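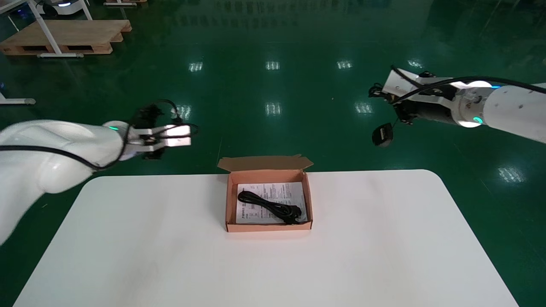 Green Lights All the Way Down

The fault report from the Safavi packing trial runs to two lines. It says the cell "completed the sequence with no errors logged," and that the box left the cell empty. I have read it several times now and I still can't decide which half annoys me more.

The job was a dull one, and dull jobs are the ones we are told these machines are ready for. A two-armed cell, built on Nuten arms and run by Priron's control software, was supposed to pack small computer accessories. Sheet in the box, cable on the sheet, mouse beside the cable, flap down, next. One evening the left gripper missed the mouse, closed on air, and carried the air to the box with great care. The software had been told to check that the fingers had closed. They had closed. So it counted a mouse packed and moved on, and it did this for 20 boxes before a person at the far end of the line picked one up and thought it felt light.

Priron calls this a "perception edge case." I would call it a missing check. A gripper that can't tell a full hand from an empty one has a plain hole in it, and the hole was there on the day the cell was signed off. You could find it in a minute by taking the mouse away and pressing start. Somebody should have.

Priron's defense, as I understand it, is the record. The cell had run 537 cycles before the bad evening without a stop. But a stop is something the machine does when it notices trouble, and the whole complaint is that it didn't notice. Of those 537 cycles, 336 were never opened and looked at by a person. They went into the good column on the word of the same software that later swore to a string of empty boxes. I don't know how many were bad. Neither does Priron, and I wish its sales sheet said so.
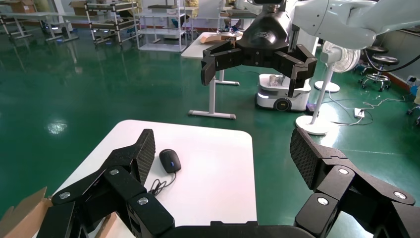 Mouse, cable and two grippers at the packing table.

People who like this equipment tell me a light box is a cheap mistake, and in this case it was. My worry is the next job. Drireck wants the same software in its parts room by December, handing tools across a bench to staff who will have their own hands in the way. Take the same fault there. The gripper believes it is holding something when it isn't, or, worse, believes it has let go when it hasn't. A cable snags on a finger pad, the arm pulls back as planned, and whatever is on the other end comes along. The log will say completed.

Cables deserve more attention than they get in all this. A mouse is a firm little lump that stays put. Its cord goes where it likes. Every demo I have sat through treats the cord as a detail, and every technician I have talked to treats it as most of the problem — one of them told me he spent 6 weeks on nothing else.

Priron has since sent out a fix. The cell now weighs the finished box, and if the number is off it halts and waits. Good. I would have liked it sooner, and I would like to know what it does when the mouse is missing and something else of similar weight has been dragged in. I asked. The reply said the question was "out of scope for this release," and it came with a link to a video.

Drireck, for its part, has bought the cell and skipped the inspection contract, on the grounds that the new version checks itself. That is exactly what the old version did. If I worked in that parts room I would want a person opening boxes, at random, on a schedule the machine knows nothing about, and I would want that person to have a red button and a boss who doesn't sigh when it gets pressed.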